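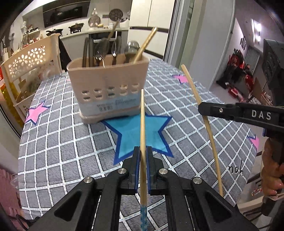 Venora 233 Geared Tripod Head
Jukstead / Camera Supports / Heads / Geared

Three-axis geared head for architectural, industrial and landscape photography. Rated load 9 kg. Height 233 mm with the clamp level.

Overview
Specifications
Setup
Maintenance
Application note
Reviews

Overview

The Venora 233 is a geared head for cameras that have to be set to a fixed angle and left there. Each axis is driven by a worm and a worm wheel. The worm cannot be back-driven by the weight of the camera, so there is no separate lock on the tilt and roll axes. Stop turning the knob and the axis stays where it is.

One full turn of a knob moves its axis 5 degrees. The knobs are knurled and have a single raised index mark that can be read with a gloved finger. Tilt and roll also have a release collar. Squeezing the collar against its spring disengages the worm and lets the axis move freely for coarse positioning. Releasing it re-engages the worm at the nearest tooth, after which the knob is used for the fine setting.

Pan is provided twice. The lower pan is a plain friction base with a lever. The upper pan sits above the tilt and roll axes and is geared. With the upper stage leveled, a camera can be rotated on the upper pan for a stitched panorama even if the tripod legs are standing on a slope. The two pans are independent and can be locked separately.

The body is machined from aluminum bar and hard anodized in black. Worms are stainless steel. Worm wheels are bronze.
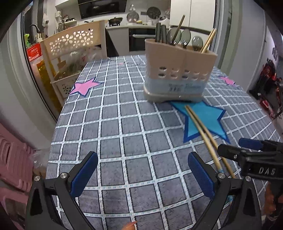

Specifications

Model: Venora 233
Type: three-axis geared head with separate friction pan
Rated load: 9 kg
Height, clamp level: 233 mm
Gear travel per knob turn: 5 degrees, all axes
Tilt: forward and back, geared, with release collar
Roll: left and right, geared, with release collar
Upper pan: geared, continuous rotation
Lower pan: friction, continuous rotation, lever lock
Clamp: dovetail, screw type, with captive safety pin
Levels: bull's-eye on the base, tubular on the upper stage
Base thread: 3/8 inch
Body finish: hard anodized, black
Warranty: 365 days from delivery

The rated load is measured with the center of mass directly over the clamp and the tilt axis at its forward limit. A long lens mounted by the camera body instead of by its own collar moves the center of mass forward and reduces the usable load. Use the lens collar where there is one.

What is in the box

Venora 233 head
Short camera plate with anti-twist lip
Long camera plate
Hex keys for the plates and the clamp pin
Worm adjustment key
Printed calibration slip with serial number and inspector's initials

A padded case is sold separately.

Setup

Fit the head to a tripod with a flat top plate. Bowl mounts need the Peker half-ball adapter, listed below under Accessories. Tighten the head by hand until it seats, then turn the three set screws in the tripod plate, if it has them, up against the underside of the base. Do not overtighten them. They bear on an anodized surface and will mark it.

Set the legs so that the bull's-eye level on the base is inside its ring. An exact setting is not required at this stage. The upper stage has enough gear travel to correct an error in the legs.

Attach the camera plate with the lip against the back or front edge of the camera, depending on the body. Slide the plate into the clamp from the side. The pin should click. Pull the plate sideways to confirm that the pin is holding before you let go of the camera.

Squeeze the tilt collar and bring the camera close to the required angle. Support the camera with the other hand while the collar is open. Repeat with roll. Make all further adjustments at the knobs.

For panoramas, level the upper stage using the tubular level, lock the lower pan, and rotate with the upper pan only.
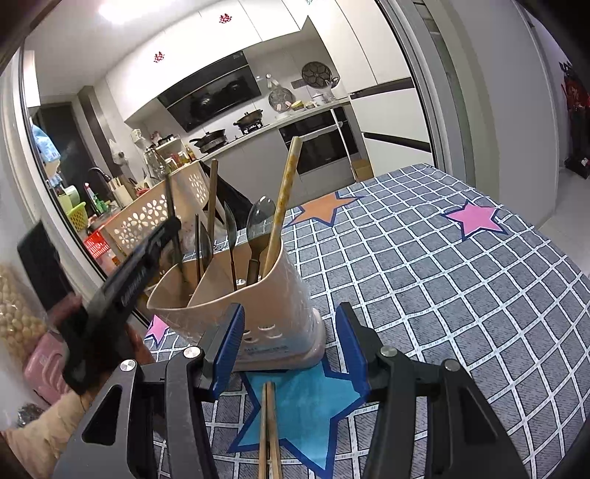

A geared head corrects perspective only as far as the sensor plane can be kept parallel to the subject, and the best way to check this is against an edge that is known to be straight. Pylons, door frames and shelving uprights are suitable. Tapered objects are not. The pale pink-beige utensil holder shown here is a tall cylinder with a slight flare, so its two sides would diverge in a photograph even with the camera perfectly level, and a user who turned the tilt knob until they ran parallel would be introducing an error. When the subject has no reliable vertical, set the tilt by the tubular level and leave it alone.

Maintenance

The worms are greased at assembly and the housings are closed with felt seals. In ordinary use the head needs no lubrication. After use in sand, salt spray or cement dust, wipe the outside with a damp cloth, dry it, and brush out the collars before squeezing them. Do not use solvent or compressed air. Both will drive grit past the felt.

Play can develop in an axis as the bronze wears in. It shows as a small free movement of the knob before the camera begins to move. To take it up:

Remove the camera.
Set the axis to the middle of its travel.
Insert the worm adjustment key in the small port beside the knob.
Turn clockwise in very small steps, turning the knob through its full range after each step.
Stop when the free movement is gone. If the knob feels tight at any point in the range, back off one step.

In cold weather the grease thickens and the knobs become stiffer. The positioning accuracy is not affected. Low-temperature grease can be fitted at the service bench on request, and should be ordered with the head if it will spend most of its life outdoors in winter.

Accessories

Peker half-ball adapter. Fits the base thread and drops into standard bowl mounts. Tie-down handle included.

Adjei offset plate. Moves the camera back along the clamp so that a heavy lens without its own collar can be balanced over the tilt axis. Stops are provided at both ends.

Extended knob set. Replaces the standard knobs with longer ones for use with thick gloves. The index mark is in the same position.

Padded case. Holds the head with a plate attached. Belt loop and shoulder strap.

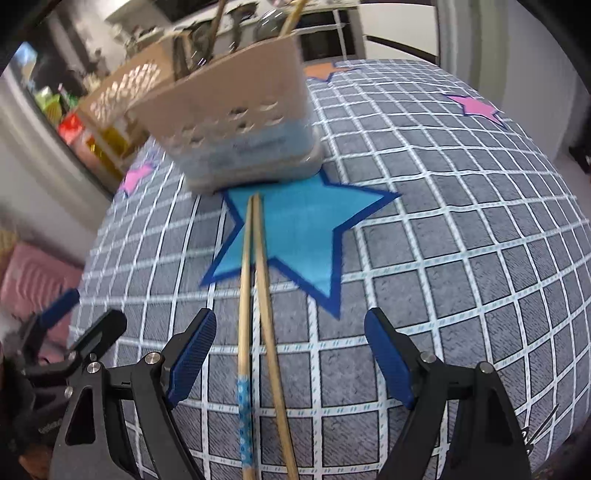
Application note: photographing lattice structures
By Oldřich Oravec, Product Support, Jukstead

Transmission towers, masts and cranes show small camera errors more clearly than most buildings do. A brick wall with half a degree of roll in it looks acceptable to most viewers. A lattice tower with the same roll looks as if it is falling over, and there is nowhere to crop. The notes that follow come from support calls and from trials with the 233 over the past two seasons.

Start with roll. Level it on the tubular level and then check it in live view against the tower's center line, at high magnification, with the tower in the middle of the sensor. Do not check it against one of the legs. The legs of most towers lean inward and are no use as a reference. Conductors are no use either. They sag, and on sloping ground the attachment points on adjacent towers are at different heights.

Set tilt next. If the lens has shift movement, level the tilt axis and use shift to bring the top of the tower into view. If it does not, stand farther back and crop, or accept the convergence and make it plainly intentional. A tilt of a degree or two looks like a mistake.

For a symmetrical view directly along a line, position matters more than the head does. Move the tripod until the near and far towers are aligned, then use the geared pan for the last correction. One turn of the knob is 5 degrees, so with a long lens the movements required are a few degrees of knob rotation. Keep your hand off the camera and the tripod while reading the screen.

Wind is the usual cause of soft frames. The head does not flex noticeably at its rated load, but the legs and center column will. Leave the column down. Hang weight from the tripod only if the weight touches the ground, otherwise it swings.

Work from public ground and stay outside any fence. Do not raise a pole or an extended tripod under conductors.

Updated in July to include the Adjei plate.

Questions and reviews

Norbert Machala
I use this for substations and switchyards, mostly for equipment records where the same view has to be repeated. The gearing is accurate and the setting holds through a long day. It is heavier than a ball head, and I would like scales engraved on the tilt and roll axes. At present I write down the level readings and count knob turns from level.

Reply from Jukstead: Scales are not available on this model. The calibration slip gives the mechanical zero for each axis, which can be used as the starting point for a turn count.

Anca Pascu
Does the clamp accept older dovetail plates without the pin groove?

Reply from Jukstead: Yes, if the profile is the standard width. The pin will ride on the underside of the plate and will not engage, so the screw alone holds the camera. We recommend the supplied plates.

Dalibor Kolář
The roll knob had free play on arrival. It took around five minutes to adjust with the key. No problems after that. The port cover is small and easy to lose in grass.

Reply from Jukstead: Replacement port covers are sent without charge. Quote the serial number from the calibration slip.

Service and warranty

The head is covered for 365 days from delivery against faults in materials and assembly. Wear of the felt seals and marks left by tripod set screws are not covered. Out-of-warranty service consists of stripping, cleaning, new seals, new grease and recalibration on all axes. A new slip is issued with the head when it is returned.

Remove plates and accessories before sending a head for service. Pack it with the tilt and roll axes level and the lower pan locked. Address the parcel to Boris Ondrejka, Service Bench, and enclose a note describing the fault and the camera and lens normally used.

Related products

Venora compact geared head
Venora leveling base
Jukstead flat-plate tripod, no center column
Long plates and lens feet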